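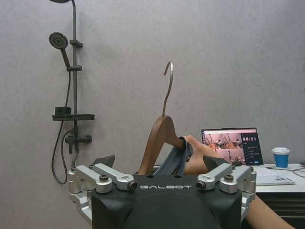
Indar Wooden Hangers, reddish-brown, set of 18 – my review after a few months

I have been meaning to write this one up since September, and I kept putting it off because how much is there to say about a clothes hanger? Quite a lot, apparently, so get yourself a coffee.

My old hangers were a sorry mix of wire ones from the cleaners and a few plastic ones that had come free with shirts. Everything I own that is soft or knitted had those little bumps at the shoulders, and I was tired of steaming them out. I looked at the Clular set first (slimmer and cheaper, with a velvety coating that I can't stand the feel of) and then went for the Indar ones, mostly for the color. They are a warm reddish brown with a smooth finish, and they look so nice together that I have caught myself leaving the closet door open!

The shoulders have a good curve to them, and that was the thing I cared about most. Sweaters I would never hang, but shirts and light jackets sit beautifully. I also fold things over the bar quite a bit, pants mainly, and a gray-blue top that I like to hang up in the bathroom while I shower so the worst of the creases drop out. It stays put on the bar as long as I get it roughly even. If I throw it on in a hurry it slides, and then I say a few words and do it again.

The hook is thin silver metal and curls over at the tip. It fits my closet rod with plenty of room and goes over the top of the bathroom door too – my Vrabec hangers at the old apartment never would. Mine all turn easily, apart from one that squeaks. I put a drop of oil on it and now it squeaks a little less.

Now for the grumbles. They take up more space than wire, so count on fewer clothes per rod. I had to move 400 things around (it felt like it, anyway) and my winter coats now live on the Bultik rack in the hall. Two of the set had a slightly rough spot under one shoulder, and I went over those with fine sandpaper before I trusted them with anything silky. And the box they came in was far too big and full of paper, which I am still using to wrap glasses.

Would I buy them again? Yes, and I have another set on order for the guest room. If you mostly hang T-shirts, save your money and get something thinner. For shirts, jackets and folded pants I am very happy with them. Four and a half stars, with the half taken off for the sanding.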